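Colors off on upstairs printer, course handouts
Opened by: Mal-soon Do
Site: Sollasholm, upstairs copy room
Device: Brosine color laser, the big one by the window
Status: Closed, with follow-up
Priority: Normal (please bump, classes start in July)

Problem
Reds coming out brown. Light tones coming out gray or not at all. Started after the Treredel print queue got moved to the new server, or that's when people began complaining anyway. Black text is fine. Logo on the letterhead is fine too, which threw me. Only photos and anything with a soft shade in it. The handouts are the worst of the lot, 41 pages, so that's what I've been testing with. Small printer downstairs does it fine from the same file, just slow. 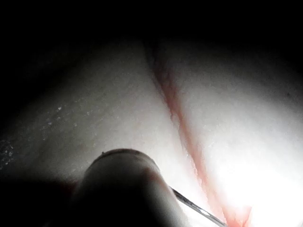

Tried so far, before calling anyone:
Power off, wait, power on. No change.
Ran the calibration from the panel. Said complete. No change.
Ran it again from the web page in case the panel one is fake. No change.
Swapped magenta for the spare. Same brown. Put the old one back, it still has plenty in it.
Wiped the glass, pointless as this is printing and not copying, but it needed it.
Printed the internal color page off the panel. Looks GOOD. Proper red, proper pink, smooth from light to dark. So the machine can do it.

Reply from Whitelaw service desk
Thanks for the detail. If the internal page is clean then drum and toner are probably OK and we would look at the driver or the job settings first. Can you tell us which driver the new queue is using, and whether toner saver is on? Please also try one print direct by USB, bypassing the queue.

Mal-soon Do
Driver: the generic one. Old queue had the Brosine one, I found the old setup sheet taped inside the cupboard door. Toner saver: off on the panel. Will do USB after lunch, the room is booked.

Update, 2:40 pm
USB from my laptop with the Brosine driver. Red is red. Big difference. Still a bit dull in the light areas but nothing like before. So the queue is most of it.

Asked IT to switch the driver on the Treredel queue. They did, then everybody's default went to single sided and I got calls all afternoon. Duplex set back on now. If yours still prints single sided, remove the printer and add it again, dont just change it in the app, it forgets.
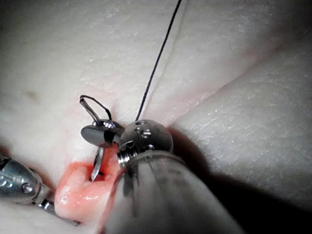 Next morning. Queue prints now match the USB prints. Remaining issue is the light tones, anything near white drops out to bare paper and then there's a hard step where the color starts. Also a faint gray stripe down the long side on tray 2, not on the other tray. Tray 2 has the thick paper. Set to plain. Of course. Changed it to heavy, stripe gone on the next 5 sheets, will keep an eye on it.

Whitelaw service desk
Good news on the driver. For the light tones, check for "toner saver" or "economy" in the driver itself as well as on the panel, they are separate settings. In the same tab set image type to Photo. Default is Mixed and it will clip highlights.

Mal-soon Do
Found it. Economy was ticked in the driver. Under a tab called Finishing, why. Unticked, set to Photo, saved as the queue default and not just for me. Printing again.
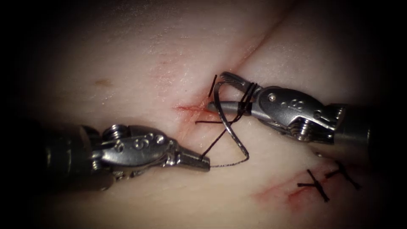
Economy mode was the cause of the light tone problem, so anyone who copied the old presets needs to delete them. Before unticking it, the thin reddish seam running up the pad from the stitch was simply gone on paper, you got the bloody patch left of center and then blank pad. With Photo on it prints the whole way up, faint but there. The near-black corners come out heavy and a little shiny on plain paper, so use the thick stuff for anything that dark. Whitelaw say that's normal. Fine by me.

Still open
Preset called "Handout draft" keeps comming back on the shared PC. Deleted it twice. Think it's in the user profile. IT to look.
Spare magenta is open now, please use it first.
Nobody to reorder toner off the panel warning, it comes on way early. Ask me.

Whitelaw service desk
Closing on our side as the device is within spec. Reply to this ticket inside 2 weeks and it reopens by itself. The preset will need to be handled by your IT.

Mal-soon Do
OK to close. Full run went through overnight, checked a few copies out of the pile, reds good, no stripe. Copy room key is back on the hook.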